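Nukunar Housing Cooperative
Minutes of the general meeting, August 4, 2019

Present: Taner Soylu (chair), Anil Lobo (minutes), members from 22 apartments. Three written votes were received before the meeting.

1. Opening
Taner Soylu opened the meeting at 6 p.m. and welcomed the new members from staircase B. The minutes of the January meeting were approved with one correction: the word "boiler" in item 4 should be "water pump".

2. Bicycle room
The lock of the bicycle room was changed in spring and there are still members without the new key. Keys can be collected from Anil Lobo in the evening, against signature. Old bicycles without a name tag will be moved to the back wall and kept there until January. After that they will be given to the repair shop Pruneo, which has agreed to take them without payment.

A member asked if children's scooters also need a tag. The meeting decided that yes, they do.

3. Shared kitchen
The kitchen on the ground floor is used more than before, mostly for birthdays and for the Sunday soup. Members discussed the condition in which it is left. The meeting agreed on the following: each group washes what it used, food is not kept in the refrigerator for more than 3 days, and open bottles must have the apartment number on them.

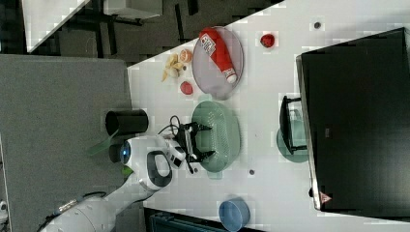
It was also proposed to buy a second set of large pots. Some members were against, as the cupboard beside the window is already full. The proposal was put to vote and did not pass. Anil Lobo will write the new kitchen rules on one page and hang it by the door – in large letters, as asked by the older members.

4. Noise from the courtyard
Two complaints were received about music after 10 p.m. The persons concerned were present and apologized, and the matter was considered closed. The quiet hours stay as they are.

5. Stair cleaning
The contract with Acharya ends in January. Taner Soylu presented one other offer, from Plurkora, which is lower by 88 per month but does not include the windows. There was a long discussion. Several members are satisfied with the present cleaners and do not wish to change only for the price. Others said that the top floor is often forgotten.

Decision: Taner Soylu will ask Acharya for a new price with the top floor written clearly in the contract. The vote is moved to the next meeting.

6. Other matters
The lamp at the rear entrance is broken again. Anil Lobo will call the electrician.
The member from apartment 6 offers a washing machine, free of charge, to be carried down by the person who takes it.
It was asked whether the garden hose can stay outside during summer. It can, if it is rolled up after use.

The meeting was closed at 8.15 p.m. The date of the next meeting will be put on the notice board.

Minutes written by: Anil Lobo
Checked by: Taner Soylu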